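## 4. Household Storage of Outdoor Play Items

### 4.1 Setting and sample

The two towns in the study differ in how their housing was built. Cedby is mostly row houses with a narrow back yard and a shared alley. Prundness has detached houses on larger lots, and nearly all of them have a garage or a shed. We chose them for that difference, as earlier work on toy storage drew mainly on apartment households and said little about outdoor items.

Questionnaires went to 2000 households with at least one child under the age of eight. We received 300 that were complete enough to use. Response was better in Cedby, where the forms were handed out through preschools, than in Prundness, where they were mailed. The Prundness sample is therefore likely to lean toward parents who already had an interest in the subject, and we return to this in Section 6.

Respondents were asked to list every outdoor play item the household owned, to say where each was kept in summer and in winter, and to note when it was last used. "Outdoor play item" was left to the respondent to define. Some parents listed garden hoses and buckets. We kept these in the data where the parent wrote that a child used them for play.

### 4.2 Seasonal movement

Most households reported moving at least part of their outdoor toys indoors before winter. The usual time was November, after the first hard frost. In Cedby the items went into a hallway closet or under the stairs. In Prundness they went to the garage, often into the same bin that held them in summer.

Small hand tools for sand and soil were the items most likely to be left outside. Parents gave several accounts of this. Some said the tools were cheap to replace. Others wrote that they could not find them under the leaves – a few came across them again when they started digging in spring. Ride-on toys and anything with a battery were moved indoors early, even by households that moved nothing else.

Storage place had a clear link with winter use. Where the sand tools were kept near the door, children used them for snow, and parents often described them as year-round toys. Where they were kept in a garage bin, winter use was rare. The pattern held in both towns, although the Cedby households had far less room to choose from.

### 4.3 Handles, size, and who puts things away

We also asked who normally put the items away. Households that named the child tended to own toys with a long or open handle, which can be hung on a hook or a peg. Figure 2 shows a toy shovel held by its handle. Loose molds and sieves were put away by an adult in almost every case, and many parents said they had given up sorting them.

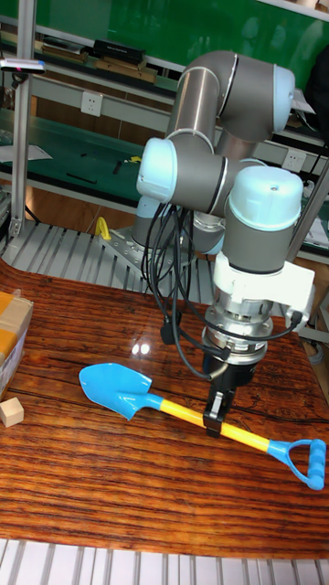 **Figure 2.** Toy shovel, gripped at the handle.

Hook height mattered more than we expected. Several parents had hung a rail at adult height and then reported that the child dropped the tools on the floor under it. Parents who had lowered the rail wrote that the tools were hung up on most days, at least in summer. We did not measure the rails and can't give a preferred height.

The coding scheme for these answers was adapted from Krishnan, with two changes. We split "shared space" into alley and hallway, and we dropped the category for balconies, which did not occur in either town. Coding was done in Pistia, and disagreements between coders were settled by discussion. Most of them concerned items kept in cars – a location we had not planned for, and one that came up often enough in Prundness to be given its own code.

Households with more than one child gave less consistent answers. Older children's items were stored by type and younger children's items by whatever container was closest. Where siblings shared the same sand tools, parents were less sure when an item had last been used, and we treat those dates with caution in the analysis that follows.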